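Robotics · Teleoperation
9 min read

3.2 Collecting demonstrations by remote control

All demonstrations were gathered in simulation with the Ordale interface, a handheld controller whose position is mapped to the gripper at a fixed scale. The operator moves a hand, the arm moves its own, and the two agree often enough to be useful. We had planned to compare this with guiding the arm by hand, which most people find easier, but a simulated arm offers very little to hold on to. Hand guiding was therefore left to the physical setup at Bridley and is reported separately in Section 5.

The task given to operators was to bring the open gripper to a chosen part of a piece of furniture, close on it, and pull. Instructions were kept to one printed page. An earlier version ran longer and was, as far as we can tell from the logs, read by the people who wrote it.

Operators worked from two views, one near the fingers and one taking in the whole workspace. The near view is the one they asked for and the one they complained about most.
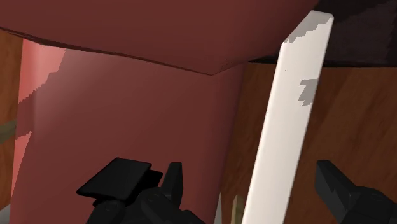
Depth was the main source of trouble. On a flat screen, a finger beside a surface and a finger well in front of it can look much the same, and several operators closed firmly on nothing before learning to check the other view. We kept these attempts. A demonstration in which a person misses, backs up and tries again contains the recovery as well as the mistake, and the policies trained later were in some need of both.

In total we recorded 600 demonstrations from 13 operators. Of these, 39 were dropped because the controller lost tracking, and a further 29 because the operator had set it down without ending the episode. The second group shows the arm holding admirably still – our smoothest trajectories by a wide margin.

Scene layouts came from the Plullis furniture set, with poses shuffled between episodes. The arm's base stayed fixed. Some layouts put the target behind a seat or an armrest, where a straight path would collide, and these were not filtered out. Operators handled them by lifting first and coming down from above, a habit that none of our instructions mention.

Figure 2. Workspace view, with the Franka Emika arm on its pedestal and the gripper pointing down over the seat of the chair.

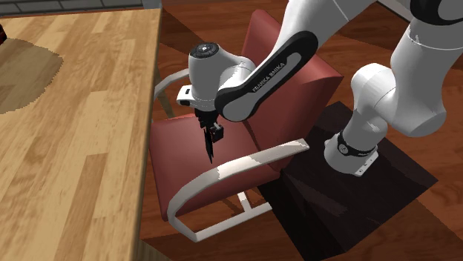 Why not let a motion planner produce the demonstrations instead of a person? A planner needs to be told where to grasp and what counts as done, and those were the two things we wanted people to show the robot. It was used only to return the arm to its starting pose between episodes, and it did this without complaint.

Recorded motions were smoothed with the Rätsep filter before training, mainly to remove hand tremor. We left the pauses in – people stop before a difficult grasp, and an early policy trained with the pauses removed went into the furniture at full speed.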